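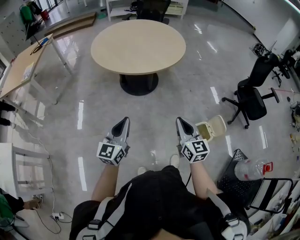 Armoire de séchage Gerska 5 – pour fleurs de chanvre et plantes aromatiques

Si vous cultivez du chanvre CBD en petite surface, vous connaissez ces fins de saison où les bouquets pendent dans le garage, le grenier et jusque dans la chambre d'amis ! La Gerska 5 remet tout cela au même endroit, tranquillement, sur cinq claies coulissantes en inox, avec une ventilation douce qui respecte les arômes.
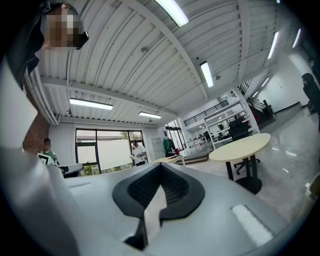
Tamás Tóth, conseiller produits chez Drikmont

J'ai un faible pour ce modèle, je l'avoue – la porte ferme bien, le filtre Leltel se change à la main et l'on dort très bien dans la pièce d'à côté. Plus de 1 000 cultivateurs nous l'ont déjà commandée.

Prix : 2 180 € TTC, livraison comprise
Réf. 2201
En option : hygromètre Phan, jeu de claies fines
Prochaines expéditions en juillet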